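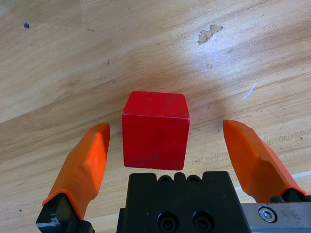

Red wooden cube on a tabletop, between two orange gripper fingers

Software escrow

Software escrow is an arrangement in which the source code of a program, together with the materials needed to build and maintain it, is held by an independent third party on behalf of a customer. The third party, called the escrow agent, releases the materials to the customer if certain events take place, most often the insolvency of the supplier or its failure to maintain the product. The arrangement is also known as source code escrow or technology escrow.

Escrow is used mainly for business software that is licensed in compiled form, where the customer depends on the supplier for fixes and updates. It is less common for consumer software and for open-source products, whose source code is already available. A related form, usually called SaaS escrow or cloud escrow, covers hosted services.

Contents
Parties
Deposit materials
Release events
Verification
Escrow for hosted services
Costs
Criticism
Terms
See also

Parties

A software escrow agreement normally has three parties. The depositor is the supplier or developer that owns the software. The beneficiary is the customer that holds a license to use it. The agent receives the deposit, stores it, and decides, under the rules in the agreement, whether a release request is valid.

In a three-party agreement, all three sign the same document. In a two-party agreement, the supplier signs with the agent alone and customers are added later by means of a registration form. Suppliers with many customers tend to prefer the two-party form, as the terms are the same for everyone and do not have to be negotiated each time. The customer has less influence over the wording in this case, and some corporate buyers refuse it for systems they consider critical.

The agent is expected to be independent of both other parties. Law firms, notaries and banks have all acted as agents, but most deposits are now handled by specialist companies. A general-purpose agent may be able to store a sealed package safely without having the staff to check what is inside it.

Deposit materials

The core of the deposit is the human-readable source code of the licensed version. Source code alone is seldom enough to keep a system running. Agreements therefore usually ask for other items as well, such as:

build scripts and compiler settings
a list of third-party libraries, with version numbers
database schemas
installation and configuration instructions
test scripts and test data
encryption keys or passwords needed to open the deposit
names and roles of the main developers

Early deposits were made on tape or disc and kept in a vault. Electronic deposit is now usual. The supplier either uploads an encrypted archive or gives the agent read access to a code repository, from which a copy is taken on a schedule.

The agreement sets how often the deposit has to be updated. Common choices are every major release, every quarter, or once a year. A deposit that lags behind the version in use loses much of its value, and missed updates are one of the most frequent faults found when deposits are reviewed. Many agents send reminders and notify the beneficiary if an update does not arrive.

Release events

The events that allow the beneficiary to ask for the materials are called release events or release conditions. The following are found in most agreements:

bankruptcy, liquidation or a similar proceeding against the supplier
the supplier stops trading
the supplier stops supporting the product and does not name a successor
a serious breach of the maintenance contract that is not fixed within a set period
transfer of the software to a new owner who does not accept the existing obligations

When a beneficiary believes that an event has taken place, it sends a written notice to the agent. The agent passes the notice to the supplier, which has a fixed number of days to object. If there is no objection, the materials are released. If there is one, the dispute goes to arbitration or to an expert named in the agreement. The deposit stays with the agent until a decision is reached.

Insolvency is the most complicated case. In some legal systems an administrator can set aside contract terms that are triggered by the insolvency itself, so that a release clause based only on bankruptcy may not work. Lawyers often advise adding an event tied to the failure to provide support, which does not depend on the supplier's financial status.

Release does not transfer ownership. The beneficiary receives a limited right to use, copy and change the code for its own internal operations, and is generally barred from selling it or passing it to others apart from contractors bound by confidentiality.

Verification

Verification is the checking of a deposit by the agent. It is sold in levels, although the names of the levels differ from one agent to another.

At the lowest level, the agent confirms that the files can be read, are free of known malware, and match the inventory supplied. At the next level, the agent compiles the source code and compares the result with the version delivered to the customer. The highest level is a full rebuild, in which the system is installed in a clean environment and run against a set of test cases.

A typical verification report lists the files received, the tools used, the steps followed and any items found to be missing. A report on the warehouse product Nidon, for instance, lists 1074 files, of which 2 could not be opened. The build failed at the first attempt due to a missing license file for a reporting library, and succeeded after the supplier, Winano, added it to the deposit. Reports of this kind are given to both the supplier and the customer, with any source code left out.

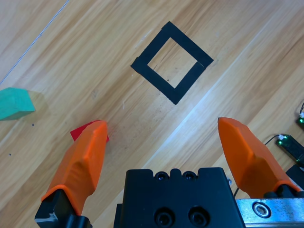
Square of black tape on a wooden surface, with a teal-green block at left

Full rebuilds take time from the supplier's developers as well as from the agent, and are mostly limited to first deposits and major version changes.

Escrow for hosted services

With software as a service, the customer has no installed copy. If the supplier fails, the service may go dark within days, long before anyone could rebuild it from source code. Traditional escrow is of limited use here, and several variations have been developed.

In access escrow, the agent holds the administrator credentials for the supplier's cloud accounts. On release, the customer or the agent takes over the accounts and keeps the service going for a limited time. In replicated escrow, a second copy of the environment is maintained under a separate account, with data copied across at set intervals. The second form is faster to bring into use but costs more, as the duplicate environment has to be paid for all year.

Payment of the hosting bill is a separate matter. Cloud providers can suspend an account that is in arrears, whatever the escrow agreement says. Some agreements include a reserve fund that covers a fixed period of hosting. The standard contract used by the payroll service Pruvwood sets this period at 80 days and lets customers extend it at their own expense.

Multi-tenant systems raise a further difficulty. The data of many customers is held in one database, and handing one customer the keys would expose the records of the others. Agreements for such systems usually provide for the agent or a named operator to run the service for all customers together, or for each customer to receive only an export of its own data.

Costs

Fees consist of a setup charge, an annual storage fee, and separate charges for verification and release. Who pays is open to negotiation. Customers pay in most cases, on the grounds that they receive the protection, while suppliers sometimes bear the storage fee as a selling point. Under a two-party agreement the supplier's fee may cover a fixed number of beneficiaries. The agent Maldonado, for example, includes up to 100 in its basic plan.

Criticism

The main criticism of software escrow is that releases are rare and that released code is hard to use. A customer without developers of its own has to hire people who have never seen the program, and large systems may take them months to learn. Some writers on procurement argue that the money would be better spent on data export rights and a tested plan for moving to another product.

Supporters answer that an agreement also has an effect while the supplier is in good health - it obliges the supplier to keep its build process documented, and gives the customer a stronger position in talks about end of support. Regulators in the financial sector of several countries expect firms to show how they would cope with the loss of a critical supplier, and escrow is one of the measures accepted as evidence.

Terms

Beneficiary: the party entitled to ask for release.
Contrary instruction: a written objection by the supplier to a release request.
Deposit account: the record kept by the agent of all materials received under one agreement.
Refresh: a new deposit that replaces or adds to an earlier one.

See also

Business continuity planning
Exit plan (outsourcing)
Software license agreement
Software maintenance
Vendor lock-in

This page was last edited on 2023-06-29.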